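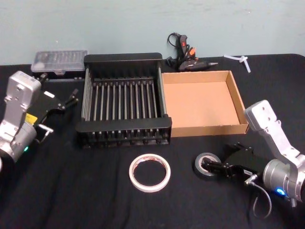
Abtropfgestell und offener Karton am Basteltisch, dahinter die Heißklebepistole

Häufige Fragen zum Basteltisch in der Werkstatt Flerngate

Wo finde ich den Basteltisch?
Im Raum Lirnar, erste Tür nach dem Eingang. Der Raum Jemal nebenan ist für Holzarbeiten gedacht und muss getrennt gebucht werden.

Muss ich vorher reservieren?
Ja. Eine Buchung gilt für 2 Stunden und kann vor Ort verlängert werden, wenn danach niemand eingetragen ist. Am Donnerstag ist der Tisch ab 17 Uhr durch den Nähkurs belegt.

Warum steht ein Abtropfgestell auf dem Tisch?
Es dient als Ablage für flache Teile. Zwischen die Stäbe passen Platten, Rahmenleisten, Pappen und frisch geklebte Stücke, die hochkant stehen sollen. Geschirr gehört in die Küche, dort gibt es ein eigenes Gestell.

Wie schwer dürfen die Teile sein?
Bis 900 Gramm pro Teil. Schwereres bitte flach auf den Tisch legen oder in das Regal unter dem Fenster stellen.
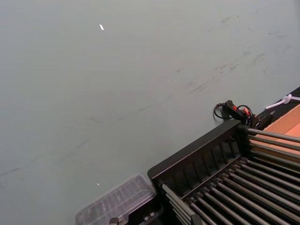

Die Metallstäbe des Gestells, daneben die Tischfläche mit dunklen Streifen

Ein Stab ist aus der Kerbe gerutscht. Was tun?
Das Gestell leer räumen, den Stab an beiden Enden fassen und wieder in die Kerben am Rahmen drücken. Nicht mit der Zange arbeiten. Ist ein Stab verbogen, das Gestell zur Seite stellen und an der Theke Bescheid geben.

Die Tischfläche hat dunkle Streifen. Muss ich die entfernen?
Nein. Feine Streifen und Schlieren stören beim Arbeiten nicht. Was abgewischt werden muss, sind Klebstoff, Farbe und Staub. Dafür reicht ein feuchtes Tuch. Lösungsmittel und Scheuerschwämme sind auf der Tischfläche nicht erlaubt.

Gibt es Vorschriften für die Heißklebepistole?
Ja, ein paar:
Nur benutzen, wenn man am Platz bleibt.
Eine Unterlage aus Pappe unter die Düse legen.
Nach dem Ausstecken abkühlen lassen, bevor das Kabel zusammengelegt wird.
Klebesticks liegen in der Schublade unter der Theke. Eigene Sticks sind erlaubt, wenn der Durchmesser stimmt.

Darf ich das schwarze Isolierband verwenden?
Kleine Mengen sind in der Tischgebühr enthalten. Wer eine ganze Rolle braucht, bringt bitte eine mit. Für Arbeiten an Netzspannung ist der Tisch nicht vorgesehen, auch nicht mit Isolierband.

Was kommt in den offenen Karton?
Teile, die zu einer laufenden Arbeit gehören und während der Buchung zusammenbleiben sollen. Am Ende wird der Karton geleert. Reste aus Pappe und Papier kommen in die blaue Tonne im Hof, Kunststoffreste in den Sack neben der Tür.

Und in den durchsichtigen Kasten?
Nur Kleinteile und kleine Einsätze, jeweils in ihr Fach. Bitte nichts Gemischtes hineinlegen. Wer ein Teil findet und nicht zuordnen kann, gibt es an der Theke ab.

Kann ich angefangene Arbeiten stehen lassen?
Auf dem Tisch nicht. Im Gestell dürfen Klebearbeiten bis zum nächsten Vormittag trocknen, mit einem Zettel, auf dem Name und Telefonnummer stehen. Für längere Zeit gibt es Schließfächer im Flur. Der Schlüssel wird gegen Pfand ausgegeben.

Was kostet die Nutzung?
Einzelne Buchungen werden an der Theke bezahlt, die Preise hängen dort aus. Die Jahreskarte kostet 147 Euro und gilt für beide Räume. Für Mitglieder des Vereins Bitia ist der Basteltisch kostenlos, die Reservierung bleibt trotzdem nötig.

Dürfen Kinder mitkommen?
Ja, in Begleitung. Die Heißklebepistole bedienen nur Erwachsene.

An wen wende ich mich bei Schäden oder fehlendem Werkzeug?
An Renato Talavera, werktags von 10 bis 16 Uhr an der Theke. Außerhalb dieser Zeit bitte einen Zettel in den Kasten neben dem Eingang werfen und den Raum dazuschreiben.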